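Drevance magnetic screw mat, long-term review

I bought the Drevance mat in December, after losing one too many case screws down the gap behind my desk. It is a flat rubber sheet with a magnetic layer inside and a grid printed on top. You set your screws down in the squares, write next to them with the marker that comes in the tube, and put them back in the same order later. I fix up old office desktops in the evenings and pass them on, so it has been used a lot.

The mat comes rolled up and it wants to stay rolled up. Mine took 2 nights under a stack of books before the corners would lie flat. Wiebke Janssen, who has the bench next to mine, put hers in a warm spot by the window and had it flat by lunch, so try that first.

The magnet is strong enough for case screws and drive screws. It is weaker with the tiny ones from laptops. They stay put if you bump the table, but they will slide if you pick the mat up and carry it. Brass standoffs don't stick at all, as you would expect, and I keep those in a jar lid.

The printed surface wipes clean with a dry cloth for the first few hours. Leave your notes on overnight and you will need rubbing alcohol. After 8 machines there is a faint gray shadow in the squares I use most. You can still read new writing over it.

The marker is poor. It was drying out by the fourth machine, and the cap split soon after that. Any fine whiteboard pen does the job – I use one from Plirkano that cost less than a coffee.

I also tried the Tatine tray, which has molded cups in place of a grid. The cups are better if you work somewhere that gets knocked, but there is no room to write, and I found myself guessing which cup went with which part. Cor Dekker prefers the tray and does more laptops than I do, so it may come down to the kind of work.

For a full tower with the board still in the case, I fill less than half of the mat. One size smaller would be enough for most people. 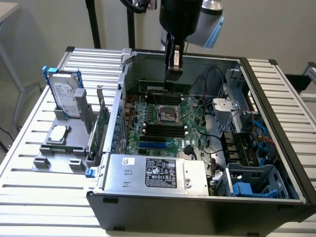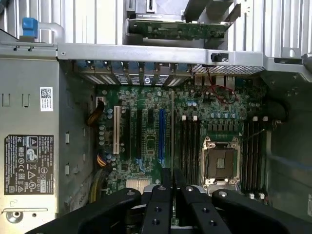

Desktop tower with the processor socket empty.

Score: 4 out of 5. I took the point off for the marker. If they sold the mat without it for a little less, I would buy a second one.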